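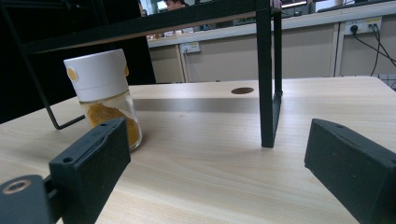 A clear glass spice jar with a tall white lid, on a light wood-grain table.

If you are planning a wedding on a sensible budget, or helping a daughter or a friend with theirs, you have probably reached the favours by now and started wondering whether anyone would mind if you left them out. I wondered the same, and then I made them anyway in my own kitchen, and I'm so glad I did! Little jars of seasoned salt and spice rub are cheap, they keep well, and people do use them up. These are the tips I've gathered along the way.

Start with the guest list and make one jar per couple or family. We had 200 on the list for the barn at Amstead and I made 100 jars, which left a few over for the neighbours.

Soak old labels off in warm water with a good spoonful of washing-up liquid. If the glue hangs on, rub in a little cooking oil, leave it while you have a cup of tea, then wash again. Juto do a label remover which smells nicer than most, but oil has always done the job for me.

Dry everything properly, and I do mean properly. A clean jar with one drop of water in the bottom will turn a lovely rosemary salt into a solid lump. I put mine upside down on a tea towel overnight, then stand them upright with the lids off for most of the next morning.

Toast whole seeds in a dry pan before you grind them — cumin, coriander and fennel all come up beautifully — and let them go completely cold before they meet the salt. For a simple mix I use 200 g of flaky sea salt to 80 g of dried herbs and seeds, stirred in the biggest bowl I own. Taste it on a boiled potato, as a fingertip of it on its own tells you very little.

Fill with a paper funnel (baking parchment rolled into a cone and taped) and tap each jar on a folded cloth so the contents settle. Wipe the rims before the lids go on, or you'll be picking salt out of the threads for ever.

Labels are where I always run late. Write what's in the jar, what it's good on and a use-by month. Ours said May, and I gave them a year. Do mention celery, mustard or sesame if you've used them, as somebody's auntie will need to know.

For ribbon, the Visser cotton tape ties flat and doesn't fray, and one knot with no bow looks very smart. Pack the finished jars in wine boxes with the dividers left in. Mine travelled to Amstead in two Altotano boxes begged from the wine shop, with a tea towel over the top, and they can go straight from the box to the place settings on the morning.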